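Re: snack tray for the June meetup

Houshang Parsa wrote:
> Is the red tray deep enough for mixed sweets, or should I order the taller box?

Shallow is fine. Flat packets go in first, with the pleated sweets at the rim. Tape the rim before filling – the corners are angled.

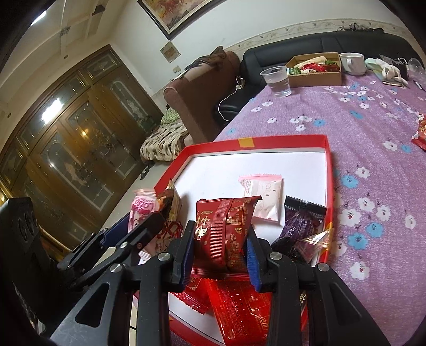 Red tray with white base, mixed packets.

Keep the clear wrappers on the right. I would pack 22 pieces per tray, 11 trays in all.

Saeed Amini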